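1/ Lurkport put out a new synth plugin this week and my feed is treating it like the second coming. I ran the demo for an evening. I have doubts.

2/ It's called Trutent. The pitch is "36 analog voices, zero CPU worry." Load three instances in a session with a drum bus and a reverb, and my meter sits at 76 percent. I worry.

3/ The presets. Every one is drowned in delay. Turn the delay off and half of them are the same saw wave with the filter in a slightly different spot. Try it yourself before you tell me I'm wrong.

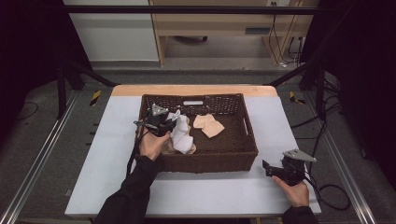
4/ Price is $40 "intro." Intro until when? The page doesn't say. It was also intro in March, when they were selling the beta.

5/ People keep comparing it to the old Vitwood synth, which is free, runs on Linux, and saves its patches as plain text files. Trutent wants an online check every time you open a project. On a laptop. At a gig. No thanks.

6/ I'll give them the arpeggiator. It swings nicely and it stays locked to the host tempo, which the Wikström one never did for me.

7/ Someone from Lurkport replied that a CPU fix is coming Thursday. Fine, I'll load the same session then and post the number. Until then my card stays in the drawer.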